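Gears and Shafts: The Teaching Collection in Pictures

Vasine Technical Museum – Learning and Access
Gallery 2 of the Sirken Room series

Introduction

The Sirken Room holds the museum's handling collection of simple mechanical parts. The collection was assembled for schools, evening classes and members of the public who wish to study the workings of everyday machines at close quarters. It comprises 587 catalogued items, most of them kept in shallow drawers along the north wall and available on request.

This gallery is devoted to the spur gear, the plainest and most widely used of all toothed wheels. A spur gear has teeth cut straight across its rim, parallel to the shaft on which it turns. Two such gears placed side by side will drive one another in opposite directions, and the number of teeth on each determines how much faster or slower the second will run. The principle is old, and the parts used to teach it in the Sirken Room have been chosen because they are large enough to be seen from the back of a class.

Visitors who are new to the subject are advised to look first at the hub, the thicker part at the centre of the wheel, and then at the bore – the hole through which the shaft passes.

The blue spur gear

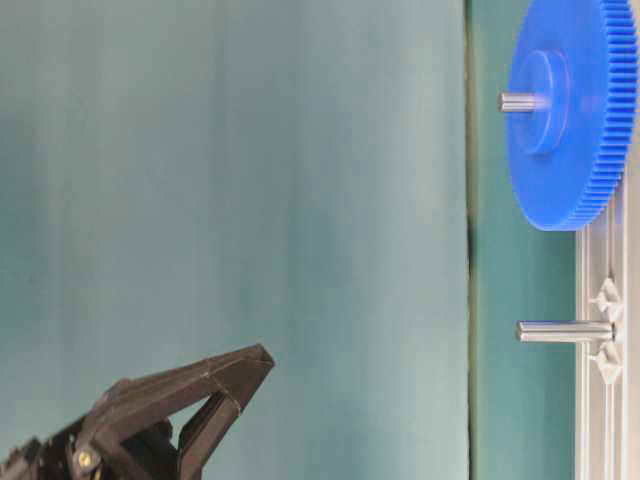
Gear and shaft, with a second metal peg standing bare beneath. Both pegs are carried by a pale plastic frame, with small pointed fins above and below the socket of the lower one.
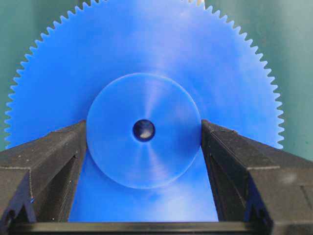 The face of the gear, with its raised hub and central bore. Faint streaks can be seen on the surface of the hub, and the tips of the teeth look a little lighter than the body.

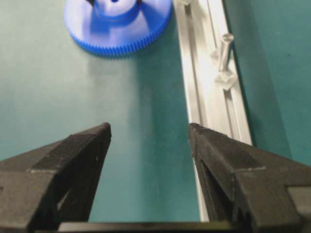 A gear lying flat on the teal work surface, hub uppermost. The fine teeth show most clearly along the lower edge of the disc.

Notes for teachers

Group visits to the Sirken Room last 40 minutes and are suitable for pupils aged 11 and over. Younger groups are welcome in the Drita Gallery on the ground floor, where larger wheels and pulleys may be turned by hand.

The accompanying worksheet asks pupils to name the parts of a gear, to explain the purpose of the hub and to work out a simple gear ratio. Copies are provided on arrival. Teachers who prefer to print their own should request the file when booking. Answers are supplied separately.

Parts must be placed on the shaft squarely and without force. A gear that does not slide on freely should be lifted away and lined up again. Items should be returned to the drawer from which they were taken – the drawer number is marked on the accompanying card.

Use of images

The photographs in this gallery may be reproduced in classroom materials without charge, provided that the museum is credited. Requests for commercial use should be made in writing to the Li Study Centre, which also keeps the full catalogue of the handling collection. The next gallery in the series, on racks and pinions, will be published in July.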